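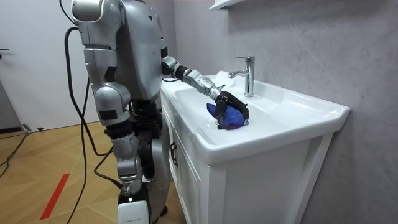
Speaker notes: Water efficiency in small residential bathrooms
Gerna Housing Association, regional seminar, Woltstead
Speaker: Catinca Ilie, Asset Planning
Session begins 10.30 am, Friday

Opening (2 minutes)

Good morning. I acknowledge colleagues from the Stakudgate office who have travelled to be with us, and I thank Kadir Yaman for arranging the venue.

My subject today is the bathroom retrofit program and what it has taught us about managing water use in older units. I will cover the scope of the program, the fittings we selected, and the maintenance arrangements that apply from April.

Scope of the program

The association manages 3,333 dwellings across the region. Of these, 2,337 were assessed as having at least one tap, cistern or shower head that did not meet our current internal standard. Work has been completed in 794 dwellings to date.

Pause here. Members of the audience may wish to note the figures, as they differ from those in the draft circulated before the seminar. The draft counted shared laundries as dwellings.

Priority was given to units built before the association took over the Tomić estate. Bathrooms in those buildings are small, and in many of them the isolation valve sits behind the vanity cabinet where it is difficult to reach. Our plumbers asked that valves be moved wherever a cabinet was being replaced. That request was accepted and is now part of the standard specification.

Fittings

Basin taps are fitted with flow regulators. Cisterns are replaced with dual-flush models. Shower heads are changed only with the tenant's agreement, and a tenant who declines is not asked again until the next scheduled inspection.

I should say something about complaints. Most concerned the time taken for hot water to arrive at the basin. A lower flow rate draws the cooled water out of the pipe more slowly — in long pipe runs the wait is noticeable. Idrisa Mollel has prepared a technical note on pipe insulation, and copies are on the table near the door.

Maintenance from April

Dripping taps should be reported through the ordinary repairs line. The target for attendance is five working days. A leak that reaches the floor or the unit below is treated as urgent and is attended the same day.

Site officers are asked to check the following at each routine visit:

Sealant around the basin and bath
Cistern refill time
Staining beneath the waste trap
Exhaust fan operation

Findings go on the existing inspection form. No new form has been issued.

Questions

Allow ten minutes. If asked about rent, state that no increase is attached to this program. Questions on metering of individual units should be referred to Vasilică Matei, who is presenting after morning tea.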